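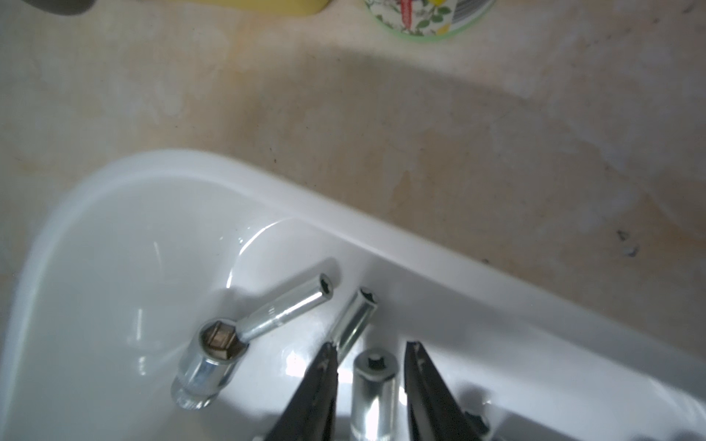 How to re-grip a set of golf irons at home

Worn grips make a player hold the club too tightly. If the rubber has gone shiny or hard, or the pattern has worn flat under the thumbs, replace it. The method below is for standard slip-on rubber grips fixed with double-sided tape and solvent. It does not cover putters, which usually have a flat front, or grips fitted by compressed air.

What you need

New grips, one per club
Double-sided grip tape, 2 inches wide
Grip solvent or white spirit
A hooked blade
A bench vice and a rubber shaft clamp
A tray to catch solvent
Clean rags
Masking tape and a pencil

Check the core size of the new grips against the butt diameter of the shafts before you order. Core size is moulded inside the mouth of the grip and is given as 58, 60 or 62, followed by R for round or M for marked (ribbed). Most steel iron shafts measure 0.600 inches at the butt and take a 60. A smaller core on the same shaft stretches more and gives a thicker grip.

Work with a window open and keep flames and heaters well away. Solvent vapour is heavy and collects at floor level.

Removing the old grip

1. Put the shaft clamp round the shaft just below the grip and close the vice on it. Tighten only until the club stops turning. Too much pressure will crush a thin-walled shaft.

2. Mark the lower end of the old grip with a strip of masking tape on the shaft. Wrap it so that the edge nearest the butt is the mark.

3. Set the hooked blade at the mouth of the grip and cut towards the butt end, away from your body and your other hand. On graphite shafts hold the hook nearly flat – a scored graphite shaft can fail later in use.

4. Peel the grip off and strip the old tape. Stubborn tape softens if a rag damp with solvent is wrapped round it for 5 minutes.

5. Wipe the shaft down and let it dry. Any lump of old adhesive left on the steel can be felt through the new grip.

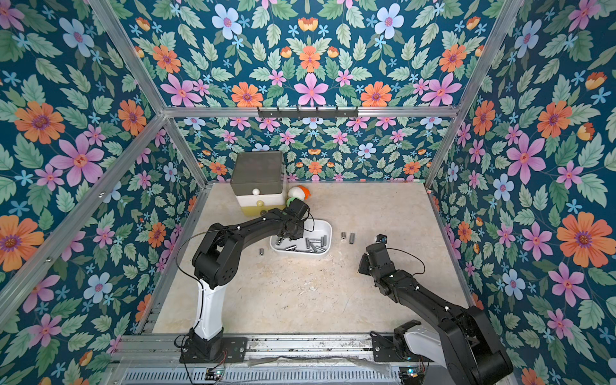 Fitting the new grip

6. Lay the new grip alongside the shaft and check that it ends at the masking tape. Adjust the mark if the new grip is longer or shorter.

7. Apply the double-sided tape lengthways, starting just above the mark. Leave half an inch over the butt. Peel off the backing, then twist the spare tape and push it into the open end of the shaft.

8. Turn the clubhead so that the leading edge is square to the vice. The grip has to be lined up against this.

9. Block the vent hole in the grip cap with a tee or a fingertip. Pour in solvent to about a third of the length, close the mouth with your thumb and shake. Pour the solvent out along the full length of the tape, over the tray.

10. Pinch the mouth of the grip, hook it over the butt and push it on in one movement. Do not stop halfway. Keep going until the cap meets the end of the shaft.

11. Line up the pattern with the leading edge. You have a minute or so before the tape takes hold.

Wipe off any solvent, remove the masking tape and stand the club up to dry. Solvent products differ, so go by the drying time on the tin. With white spirit, leave the clubs overnight.

Common faults

Grip sticks partway: too little solvent. Pull it off at once, wet both surfaces again and start over. After 15 seconds it is usually quicker to cut it off.

Grip twists the next day: solvent still trapped underneath, or bare shaft under the mouth. Leave it another day before deciding to redo it.

Grips feel uneven across the set: some have been stretched further down the shaft than others. Measure each one from cap to mouth.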